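Re: [Elix-users] Does pre-training on mixed objects help with soft items?

On 02/02/2020 a list member wrote:
> We trained on 140 demonstrations of picking from a small bin and
> the policy does well on hard things but keeps closing short of
> anything soft. Has the Golob group seen the same? Would more
> demonstrations fix it, or is it the camera height?

We saw the same in January. More demonstrations of the same kind did very little for us. What helped was taking the two arms' data together, 3,000 short episodes, and labelling the moment the fingers close as its own step. On the Nevasitz set, success on soft items went up to 72 per cent. Hard items stayed almost level.

The head view we train from has one gripper down in the box beside a crumpled white item, with an orange object in the far corner.

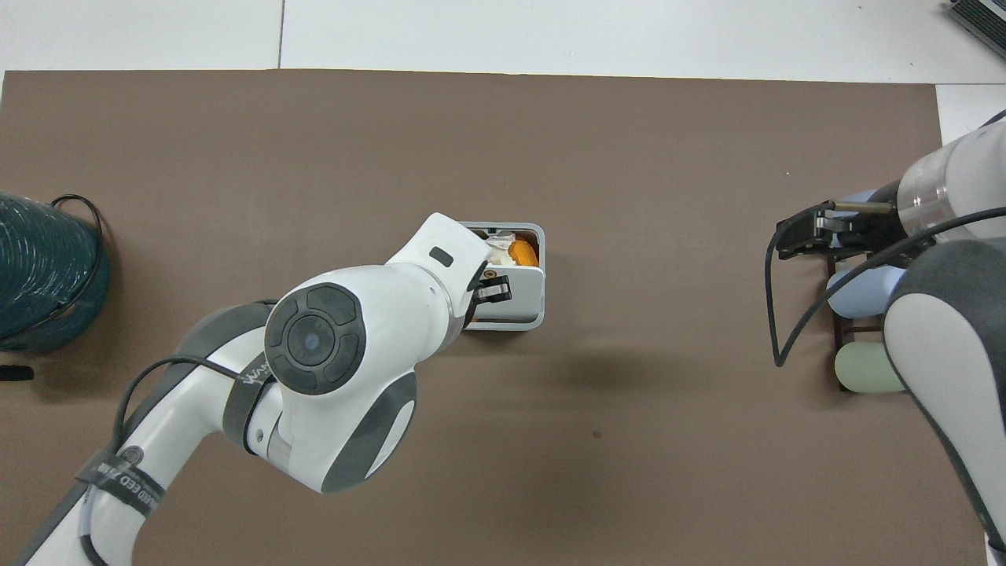 Page last changed: January 2020

The box walls matter more than we expected. When the fingers come down close to a wall, the policy tends to stop early, and it looks like the fault you describe. We now start a share of the episodes with the item pushed against a side.

Camera height made no difference that we could measure. I would leave yours alone and look at the closing step first. The Fleltdale scripts will do the labelling if your logs keep finger width.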